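How Wood Keeps a Record of a Tree's Life
Tromberg Museum of Natural History - Young Visitors' Pages

A tree grows in two directions. It grows taller at the tips of its branches, and it grows wider just under its bark. Each year, in places with warm and cold seasons, a tree adds a new layer of wood. The part made in spring is pale. The part made in late summer is darker and harder. Together they form one growth ring.

When a log is sawn lengthwise, the rings are cut along their length. They then show as lines or waves called grain. A knot marks the place where a branch once joined the trunk. 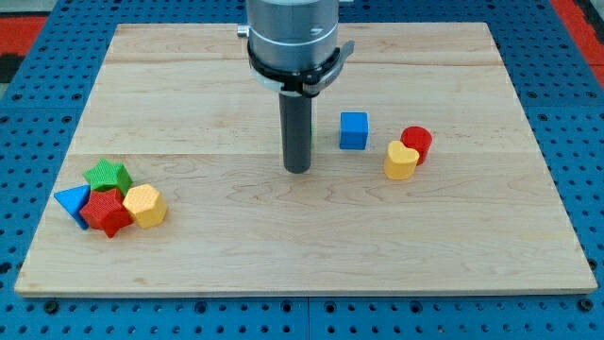 Wavy grain and small knots in pale maple planks.

Scientists who study tree rings are called dendrochronologists. They do not need to cut a tree down. They use a hollow drill to remove a thin piece of wood - called a core - and count the rings under a lens. A wide ring often means a year with plenty of rain. A narrow ring may mean a dry year.

Visitors aged eight and over may examine a real core in Gallery 2.

Text: Nanna Eskildsen. Reviewed by Veronika Wyss.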